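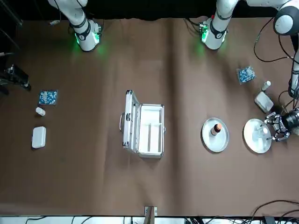

I've been putting all our medicine and first aid stuff into one aluminum case. Until now it lived in a kitchen drawer, two coat pockets and the glove box.

The case is a Gekwood, secondhand. It came with a foam insert cut into long slots. I was going to pull the foam out, but small bottles lie down in the slots fine, so it stays for now.

Before anything goes in, I sort it on plates. Round things roll, and a plate with a bit of a rim stops them. I read the date on each label and decide from there.

I started with 93 loose items, counting every bandage. Most of the bandages went in the trash. The glue on them gave up sometime around July.

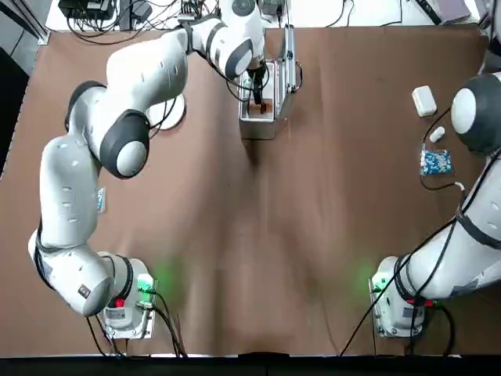 Is a hard case better than a zip pouch for this?

For glass bottles I think so. The Dundari pouch I had before let them knock together, and I lost 2 of them on one trip to Harkberg.

Bottles go in first, then boxes, then anything in a bag. Bags can squash into whatever room is left over. 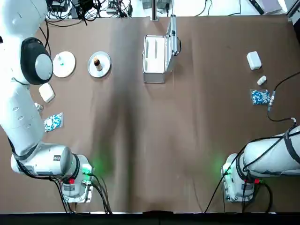 Pills are the part I'm slowest with. If a bag has no name and no date on it, I don't guess. I set it to one side and take it to the drop box at the Palumbo pharmacy the next time I'm over there.

Last job is a list taped inside the lid, with the date each thing runs out. I have 7 lines written so far and it's already crooked. Scissors still missing.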